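Hirkcombe Bench Kit: the simulation pack and the arm bundle, and what to budget for

I sell these kits and I also use one most days, so this page is a bit longer than a normal product page. Grab a coffee! If you only want to know what's in the box, skip down to the part called What you get.

First, who I think should buy this. You have a small shop, a classroom or a spare bench, you want an arm that picks things up and puts them down, and you'd like to try the job on a computer before you spend real money on hardware. That was me a few years back. I bought the arm first and the software second, and I ended up with a gripper that couldn't open wide enough for the parts I wanted to move (it's still on a shelf, if anybody wants it).

So now I sell it the other way around. The Stasto pack is the simulation half. It comes with a parallel-jaw gripper model, a handful of surfaces and backdrops, and a wrist view so you can look out past the fingers while you line things up. The Joly bundle is the hardware half: arm, gripper, mounting plate, controller and cables. You can buy Stasto alone and add Joly later, and I'll take the price of the first off the second as long as you do it within the year.

What you get

Stasto pack: the software license for one computer, the gripper model with its fingers as separate parts so you can swap in your own shapes, the surface set, and a printed setup guide that I wrote myself and keep fixing. Email help is included and it's me who answers.

Joly bundle: everything needed to get from a bare bench to a moving arm, apart from the bench. The gripper opens to 100 mm and closes all the way. Reach is 70 cm from the base, which sounds like a lot until you clamp the base at the back of a deep table. Measure from where the base will go, please, and write the number down before you call me.

Planning the space

Leave at least 40 cm clear behind the arm for the cables and the elbow. I squeezed mine in tighter than that the first time and spent a whole evening re-routing the air line. A solid top matters more than a pretty one. Stone, thick wood and steel are all fine, and folding tables are not, because the whole thing sways when the arm stops short.

If your top is heavily patterned, try a similar pattern in Stasto first. Busy surfaces can give a vision setup a hard time, and it's much nicer to learn that on a screen. I keep a plain backdrop and a busy one loaded and flip between them when I'm testing. It takes a minute and it's saved me a few return trips.

What people forget to budget for

Fingers! The ones that come with the gripper are good general fingers, and sooner or later you'll want another set. I carry 4 shapes from Brislow and they all bolt on with the same two screws. Longer ones get into deep bins, and the padded ones are kinder to painted parts. Buy one extra pair when you order and you'll be glad of it.

Then there's your own time. Give yourself about 4 weekends to go from opening the boxes to something you'd leave running while you make lunch. Some folks are faster. I wasn't, and most of that time went into the fixture that holds the parts.

Also put a little aside for a fence or a light curtain if other people walk past the bench. I don't sell those, but I'm happy to talk through what you'd need to ask a supplier for.

Ordering and shipping

Stasto goes out by email the same day if you order before noon. Joly ships from the Hirkcombe workshop in two boxes, and the heavy one really does want two people. I build these in small batches and January tends to sell out, so if you've got a school budget that closes at year end, get in touch early and I'll hold one for you with no deposit.

Not sure which half you need? Send me the size and weight of the part you want to pick up, and a sketch of where it starts and where it ends up. A pencil sketch is great. 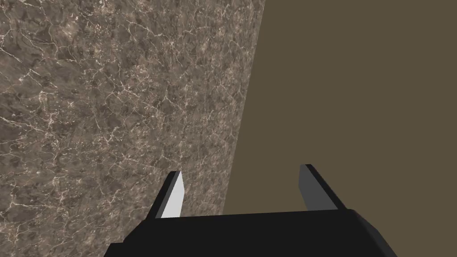 I do try to write back by the next morning, and if the gripper's too small for your part I'll tell you so before you pay for anything.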